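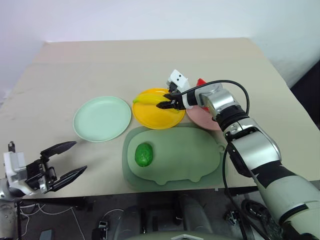 Helmy Street Allotment Association
Minutes, winter meeting, January 10, 2021

Started late, heating. Quorum ok. December minutes read and approved, one fix: plot fee is per season, not per year.

Water
Meter read before shutoff. Bill higher than last winter, likely the leak by the north gate. Lemier came out in December, patched the joint, say the whole run needs replacing before spring. Quote is $4000. Too much for one year. Agreed to ask for a second quote from Latberg and whether they'd split the job, gate to shed first, rest in fall. No digging until we have both on paper.
Taps stay off until last frost. Somebody turned the east one on over the holidays, please don't.

Compost
Ziratico can deliver in March, minimum order 20 yards. Last year we ran out by May so most in favor. Question about weed seed in the last load, bindweed came up in the lower plots. Will ask them where it's from and if it was screened. Vote: order the minimum, hold off on more. Passed, two against.
Pile goes by the south fence this time, NOT on the parking strip.

Plots
Waiting list getting long. Three plots not touched since summer, letters to go out, reply in 30 days or they get reassigned. Long talk on half plots. Some want them for new people, others say the paths get eaten up. Tabled.

Shed
Lock sticks. Graphite tried, no help. Ok to spend up to $100 on a new one, keys same as before if posible. Wheelbarrow tire flat again. Two hoes missing, check your own plot.

Seed swap
Keep it outdoors, late March, tables spaced out. Label packets with year. No unmarked squash please, see last year.

Money
$300 moved from general to path fund, as agreed in December. Wood chips to come out of that.

Other
Rabbit fence on west side has a gap agian, wire is in the shed.
Burn barrel: still not allowed, city rule.

Next meeting after the second quote is in, date by email. Closed 8:40.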